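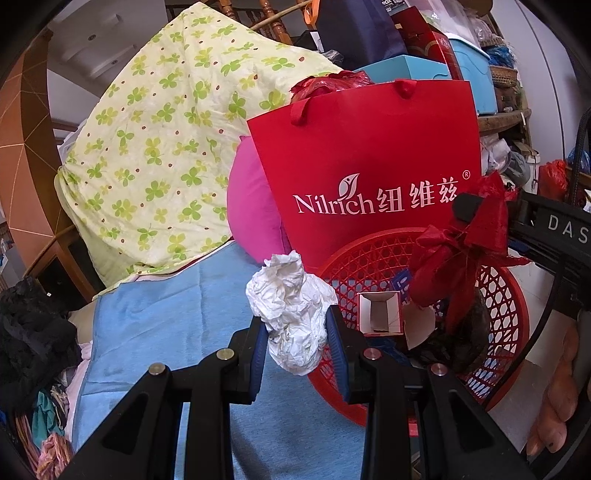

Hand-held gripper build: your questions, my answers

I get a lot of mail about the grippers I put together at home, so I finally typed up the answers in one spot. Last updated December 21, 2024.

What are you making, exactly?
A pair of hand-held grippers. You hold one in each hand, you pick stuff up, and the recordings go toward teaching a robot arm to do the same thing. I call the project Clodex (it was a typo in a folder name and it stuck!). The arm itself lives at Fleltbridge, the shared workshop across town, so the house only gets the hand-held half.

Why do you practice on tissue paper?
I love tissue! It's cheap, it's never the same shape twice, and it shows me right away how hard I'm squeezing. A crumpled wad has no flat sides to line up with, so the pads have to find their own grip on it. I start every new set of pads on tissue and then move on to small boxes and ribbon bows, which get weird in their own ways.

What are the pads made of?
The blue ribbed ones are a soft flexible filament, printed slow. Really slow. My first pads were smooth and anything light slid right out of them, so ribs it is. I've printed 57 pads so far if you count the ugly ones, and I still have most of the ugly ones in a jar.

Do both sides close at the same speed?
They should! If yours don't, check the pivot pins before you blame anything else. A pin that's a hair too tight makes one finger lag, and then whatever you're grabbing gets shoved sideways. Back the pin out, put a tiny dab of grease on it, try again.

Do I need a clean table and a plain background?
Please don't clean up on my account. I work with baskets, bags and folded cloth all over the place, and I want the recordings to have that in them. Back in February I did everything on a bare white desk, and the arm got confused the minute somebody at the workshop set a mug down.

How many recordings do you need?
I'm shooting for 1000 pickups and I'm almost there. Bad grabs stay in, but I tag them.

One gripper or two?
Start with one. Two is a lot more fun, but then you've got two cables to keep out of your own way. I loop mine over my forearm and I still snag them.

Can I use your files?
Sure, they're in the Akus folder on the downloads page. The linkage is the Pintér version, which has longer inner bars than the old one, so don't mix parts between them.

Will you sell me a finished one?
Sorry, no. I can barely keep my own running! If you get stuck on a print, send me a picture of the part and tell me your layer height, and I'll write back when I can.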